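Idmont Lap Notes: README

Hi, and thanks for downloading! Idmont Lap Notes is a set of hand-logged lap times and pit stops from club kart racing, put together by me over a lot of weekends (and a fair number of cold hot dogs). I started it after one too many arguments about whether the undercut really works in karts. I still don't have a final answer on that, but I do have a pile of tidy files.

What's in the folder

laps.csv is the big one, one row per kart per lap. stops.csv has every pit stop with the lap it started on and how long the kart sat still. tracks.csv gives the length and the number of corners for each layout. There's also a notes.txt, which is mostly me grumbling about rain.
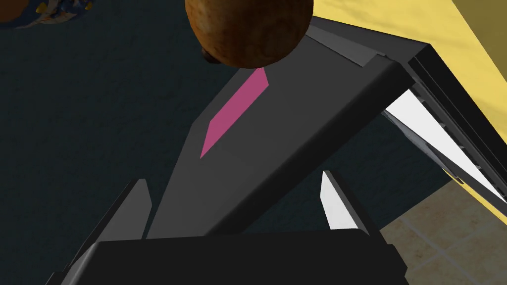
Image: computer render

The races come from two tracks, Idmont and Cundlow. Idmont is the short twisty one and I've been going there for years, so its rows are the cleanest. Cundlow changed its last chicane over the winter, and you should treat the old and new layouts as separate tracks. I gave them the codes CUN1 and CUN2. Please don't average across the two, I did that once and spent a whole evening wondering why everybody had gotten slower!

There are 7 seasons in here and 300 races. Most sprint races are 40 laps, and the endurance race at Cundlow every December is 80. If a race was stopped early you'll see a 1 in the red_flag column, and the lap count is whatever they ran before the flag came out.

How I timed things

Lap times are copied from the printed sheets at race control. Pit stops are me with a stopwatch on the fence, so give them a bit of slack (my thumb is not a transponder). When two karts came in together I timed the leader and left the other one blank. Blank means I don't know. It doesn't mean zero, and please don't fill it with zero.

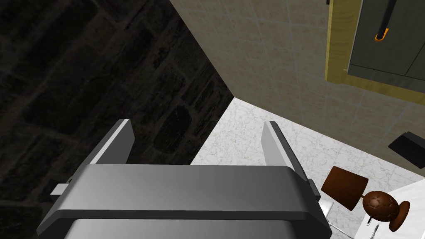 Team names are typed as they appeared on the entry list, which means Van der Linden shows up in three spellings. I've added a team_id column that sorts that out, so group by that one. Enasell only raced under that name for the last two seasons. Before that it was part of a bigger team and I've left the old id alone. Drivers are numbers only, no names, and I'd like to keep it that way. Plenty of them were kids at the time.

Known problems

The wet races at Idmont in season four are missing their tire column, as the sheets got soaked and I couldn't read them. A few lap times at CUN1 look way too fast. Those are cut corners that were never penalized, and I left them in with a flag called odd. Grid positions before season three are patchy too.
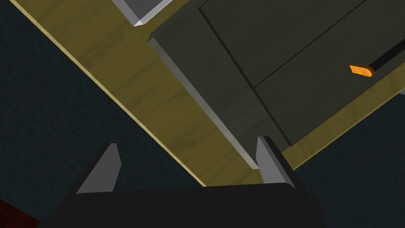 Penalties are in seconds and are NOT added to the lap times. Add them to the race total yourself if you want the official finishing order. I went back and forth on this one, and in the end I wanted the lap column to show how fast people drove.

Using it

Go wild! Class projects, blog posts, bar bets, all fine. A mention of Idmont Lap Notes would be nice. Don't sell it, and don't use it to run betting on club racing (yes, somebody asked). If you find a mistake, open an issue with the race code and lap number, and I'll check it against the paper sheets, which live in a box under my stairs.

Next on my list is sector times for CUN2, if I can get the sheets.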